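Notebook > Lab Days > 2019

Entries Archive Parts List Contact

2019-11-20

Today I came early to the lab in Bokport because I wanted a quiet hour for the comparison of the two grippers. Tarek Karaki had already switched on the controller and was complaining about the Pedov software, which again forgot our settings. We loaded them by hand. It took two tries.

The question is still the same as last week. Both arms must move small electrical parts from the red tray to the blue one, and I must decide which gripper we keep for the Najjar work in December. I started with the left arm. Its fingers are parallel and close straight, so I believed the tape would be the easy object and the breaker the difficult one.

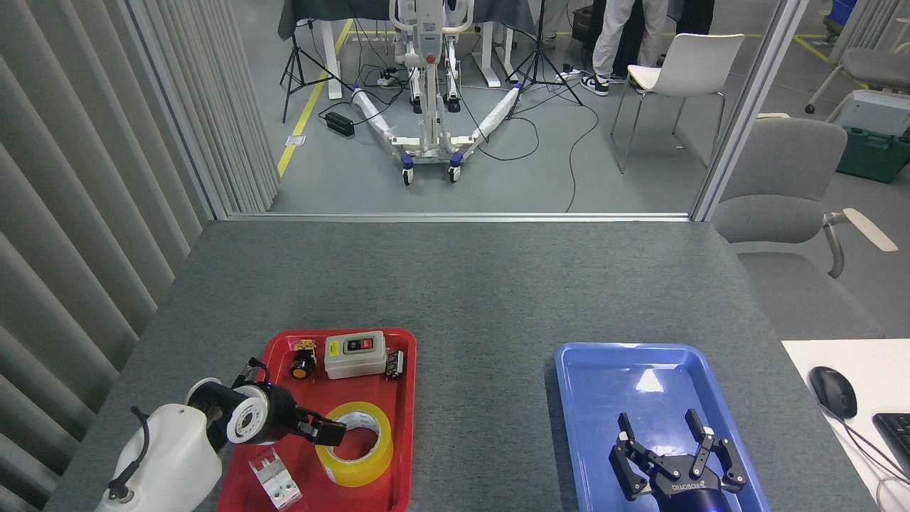

Filed under: grippers, side by side

The roll of yellow packing tape lies flat, and for the left gripper I must choose if I take it by the rim or across the whole width. I wrote both ways in the plan. The white breaker is lying at an angle, so the wrist must turn before the fingers go down. For the switch box with the green and the red button I made a rule that the fingers touch only the sides.

The Robotiq on the right arm waited over the blue tray with open fingers. I like how it opens, but it needs more room between the objects, and near the rim of a tray I do not trust it yet. Tarek does not agree with me. He says I am used to the other one and I judge by habit. Maybe he is right a little.

In the afternoon we talked about the camera. The ceiling lamp makes a bright spot on the floor of the blue tray, and I want to try a matte sheet there. Tarek prefers to change the exposure. We will try his way first.

The log has now 1,751 grasps, counted from the beginning of the Prerkent tests. Tomorrow I must write to them about the spare finger pads, and ask for three pairs.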